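Trumberg Audio Forum > Recording and Mixing > Technical

Thread: Mono compatibility on stereo room mics, small live room

mhaslinger
2026-10-07
I am mixing an eight-song live session for a string quartet plus piano. The room pair is two omnis spaced at 60 cm. In stereo the result is fine. Summed to mono, the viola loses body and the piano has an obvious dip in the low mids. The close mics are unaffected. The client wants a mono fold-down delivered for a broadcaster, so I can't ignore it.

Things tried so far: polarity flip on the right room channel (worse), time-aligning the room pair to the piano close mics (little change), and high-passing the rooms (helps the piano, thins everything else).

Is there a sensible way to deal with this after the fact, or do I mute one room channel in the mono version and be done with it?

Mathias

tpascual
Mute one. A spaced pair will comb when summed, and no processing undoes that for every source position at once. You can align it for the viola or for the piano. You can't align it for both if they sit at different angles to the pair.

Pryor
Disagree in part. Muting one channel changes the balance of the quartet, as each omni favours whoever is nearest. I would keep both and pull one down by 8 dB in the fold-down only. The notches get shallower and you keep some of the far side. Then bring the remaining channel up to restore the room level.

tpascual
Fair, but at 8 dB down you still have notches of more than 4 dB. That is audible on sustained viola.

Pryor
Audible in solo. Under the close mics, much less so. It depends on how loud the rooms are in the mix, which we haven't been told.

mhaslinger
Rooms are 3 dB below the close mic bus. So they are a large part of the sound.

macaraeg_p
At that level the rooms are the mix, more or less. Two questions. Are the close mics delayed to match the rooms, or left alone? And what is the sample offset you applied? If you aligned by eye to the piano attack you may have aligned to the wrong reflection, particularly with the lid open.

mhaslinger
Left alone now. I did align by eye, to the first transient. Lid was on the short stick.

macaraeg_p
Then use cross-correlation and check the figure against a tape measure. If the two disagree by more than a few samples, believe the tape measure.

Doucet
Different approach: convert the room pair to mid/side and shelve the side up below 200 Hz or so in the stereo mix. Gives you a wider low end.

tpascual
That does nothing for mono. The side cancels on summing, and the mid is already the combed signal. You would be making the difference between the two versions larger.

Doucet
Yes, correct. I was thinking of the stereo version. Withdrawn.

mrivera
We had the same request at Irard for a choir recording last April. The broadcaster's spec asked for a mono-compatible stereo file, and a separate mono mix was not wanted. Worth reading the delivery sheet again before you spend time on this. If it really is a separate file, you are free to build it from different sources and the question mostly goes away.

mhaslinger
Checked. It is a separate mono file, same running order, same loudness target.

Pryor
Then one room channel, plus a short mono reverb to fill in what the other gave you. Print it as its own session so you don't disturb the stereo automation.

tpascual
Agreed on that, and on the separate session.

mhaslinger
Tried it on the second movement. Left room only, up 2 dB, with a short plate on the close bus. The viola is back. The cello is slightly forward, which I can ride. Will do the others the same way.

macaraeg_p
Check the piano again once the cello has been ridden. They share that range. 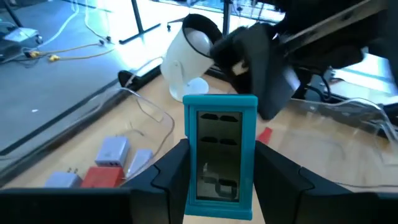 Small screen, teal surround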